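Two-arm planner treats the rack as free space when the second arm waits nearby
Forum > Manipulation > Planning and collision checking
9 replies

fenwick_lag
Posting this in case somebody has run into the same thing. We have a two-arm cell and I'm moving it from our old scripted motions to Flenell for planning. Perception is Fatine, running off a fixed camera plus the ones on the arms. The job is simple on paper: go to a test tube rack, take a thin stick off the table, put it into a hole.

The planner returns a path in almost every query. The trouble is that when both arms are near the rack, some of those paths go through the rack's side wall. It happens in simulation playback too, so I don't think it's the controller. Collision checking is on. Padding is 20 mm on the links and zero on the fingers.

Build 2471. Same behavior after a clean config.

oddparity
What does the planning scene look like at the moment of the query? Is the rack a mesh or a box? And post the table, please. Half of these threads are resolved by seeing the table.

fenwick_lag
Rack is a mesh, exported from CAD, attached to the world frame. Stick is a thin cylinder that Fatine fits. Table:

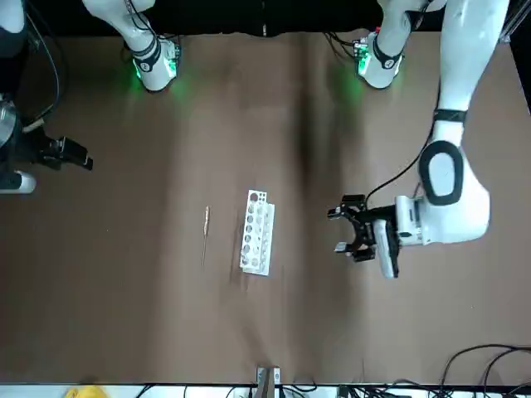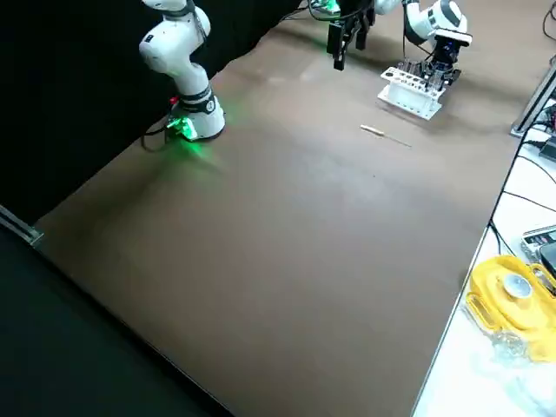
Photos: fenwick_lag, own work. OK to reuse with credit.

oddparity
Thanks. Two things. With the rack set lengthwise between the grippers like in the first one, your self filter is going to matter a lot. Anything Fatine thinks is arm gets removed from the cloud, and if the filter padding is generous it takes the objects next to the fingers with it. Then the rack gets refit from whatever points are left and the mesh jumps.

Second, the stick. It's thin and close in color to the sheet. I would not trust a cylinder fit on that from a fixed camera.

tmx_rowan
I don't agree about the self filter. If the rack is attached to the world frame from CAD, the filter doesn't touch it. The mesh stays where it is. More likely the allowed collision matrix has fingers vs rack turned off for the insertion step and it never gets turned back on.

oddparity
Only if it is static. Fatine refits known objects by default unless you pin them. He should check the log for "pose update" on the rack.

fenwick_lag
It is refitting. I had no idea. In one session the rack pose was updated 30 times. Most are under a millimeter, but there is a group that goes a long way off, and those are all from when a gripper is right over the tubes, as in the second photo.

oddparity
There you go. Pin the object, or raise the minimum visible fraction so it doesn't refit from half a rack.

tmx_rowan
Fine, that is one cause. I still want to see the matrix. Dump it before and after an insertion.

fenwick_lag
Dumped. Before: fingers vs rack = check. After a successful insertion: check. After an aborted insertion: skip, and it stays at skip until I restart the node. So you were both right.

graybox88
That abort thing is known. There was a ticket for it in January. The cleanup callback isn't called when the goal is preempted. Fixed in 2546, but that build changes the trajectory message, so your driver will need a rebuild.

Personally I would drop the full planner for this. Use Soramel for the last few centimeters with a compliant controller and let contact do the work. A sampling planner is the wrong tool for putting a stick in a hole.

tmx_rowan
He isn't asking about the insertion. He is asking about transit moves with two arms sharing a table. Soramel has no idea where the other arm is unless you feed it in yourself.

graybox88
You feed it in yourself. It's one topic. We did it on the Asante cell and it has been fine.

tmx_rowan
You had one arm parked the whole time on that cell.

graybox88
Most of the time, yes.

oddparity
Back to the stick. If you do stay with the fixed camera, try a 2D line fit first and intersect it with the table plane. You lose the height but it's lying flat on the sheet, so you know the height. You will need to decide which end is which some other way. One end looks thicker, and width along the line might be enough.

fenwick_lag
Line fit is better than the cylinder. Position is steady now. The end check still gets confused when a finger shadow lies over the stick, so I take that reading with the arms pulled back.

Current state: rack pinned, matrix reset by hand in my abort handler, still on the old build. No paths through the wall since then. I'll move to 2546 once the driver is rebuilt. Leaving the thread open because planning time with both arms moving is a lot worse than I expected, and I don't know yet if that's the mesh or the padding.

oddparity
Mesh. Swap it for a few boxes and time it again. You don't need the holes for transit.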